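Textured finger pads on the Singate gripper kit - worth it, or back to plain ones? 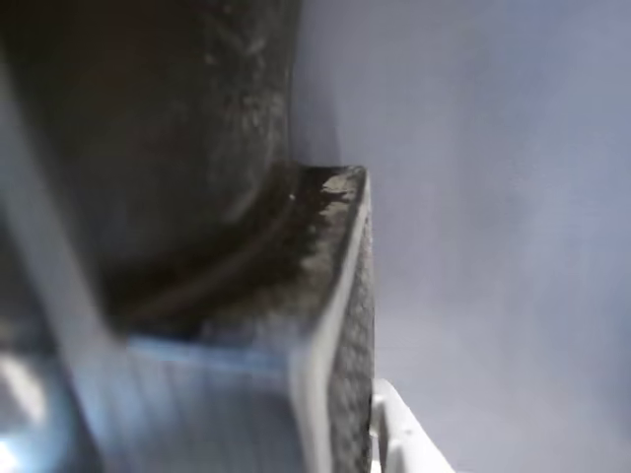
I bought the kit in April for 659 dollars, which my household has agreed not to discuss. The gray textured fingers hold well enough, but crumbs and dust collect along the top rim and I'm forever cleaning them off. Narbridge sells smooth replacements. Has anyone made the swap? I mostly handle rounded things, and I'd like to keep handling them above floor level.
posted by brandes_bench

Hanyu Zhong
I ran smooth ones for three months and went back. They wipe clean in seconds and let go of anything curved nearly as fast. What helped more was a dry toothbrush every 300 cycles, brushed along the rim and away from the seam. No water, no compressed air either, unless you want the crumbs relocated to the linkage, where they will live longer than you do. Also check your closing force. Mine shipped set far too high and was grinding bits off whatever it held. Two clicks down on the adjuster and the mess dropped by half.

Broreck
get the smooth ones, way easier. havent tried them on round stuff though

pell_m
Before spending anything, ask Singate support for a spare textured pair. They sent me one free after I complained, at some length - I have a gift. Now one set is on the machine while the other gets cleaned, or sits in a drawer waiting for me to clean it. Mostly the drawer.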